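Section 2. Sorting donated goods

Before the December drive, set up one sorting table per shift.

1. Clear and wipe the tabletop.
2. Place the bins side by side. 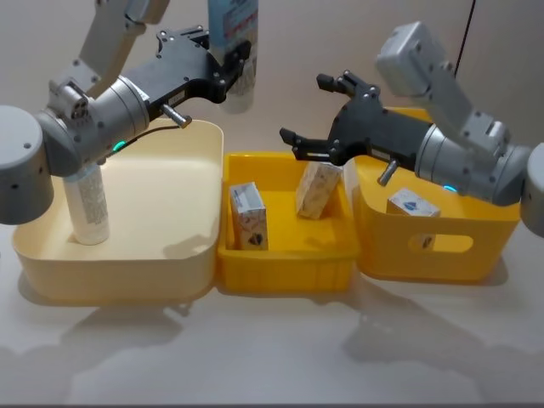

Fig. 2. Yellow bins in a row on the sorting table.

3. Check each item's seal and date. Set opened items aside.
4. Log the full bin in Bundo under drive code 681. 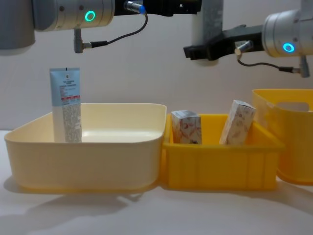 5. Stop at 20 items per bin and start a new one.

Caution: Do not accept prescription medicine. Call Ghazal Alipour at the Nikberg desk.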